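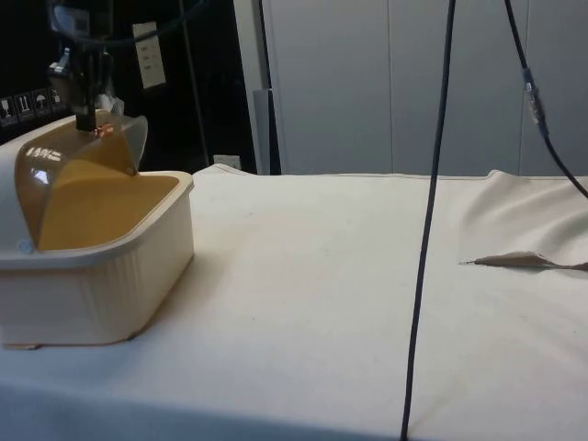
Vileteck Roll-Top Bread Box: Review

Muter has been pushing this bread box since last August with the promise that it keeps a loaf "bakery fresh" for up to 13 days. I bake most weekends and I have never had bread last that long in anything except a freezer, so I paid my $30 and went in doubtful.

I split a plain white loaf in two. Half went in the box, half went in a paper bag inside a cupboard. By day three the bag half was good only for toast. The box half was still soft in the middle, but the crust had gone leathery. On day five I found a spot of mold near the heel and threw the whole thing out. I ran it again with a seeded rye from Urnen, the bakery near me, and the rye did better in both places, as rye does.

So it slows drying out. Any closed box will do that. The leaflet talks about "balanced airflow" without saying where the air goes in or out, and I wrote to Vileteck to ask. I got a coupon back.
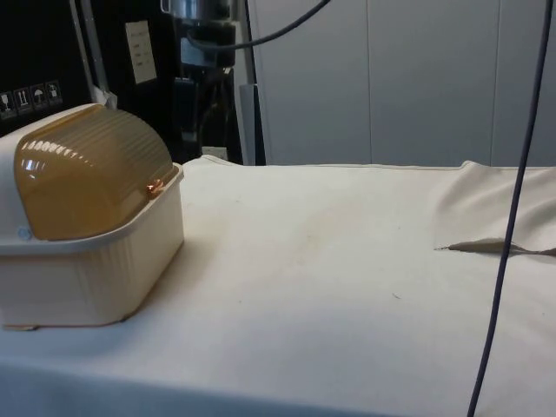
Lid closed, ribbed base.

Cleaning is easy enough if you stay on top of the crumbs, which collect at the hinge end. I use a dry pastry brush. The lid shows every fingerprint, and I would not put it in the dishwasher whatever the leaflet says.

For comparison, my old Mkhize enamel bin has no airflow story at all and gave me the same results, give or take half a day. It also takes a tall loaf standing up.

If you have nothing now and see this one marked down, fine. At full price I'd buy a cheaper box and freeze half the loaf.

Posted May 2021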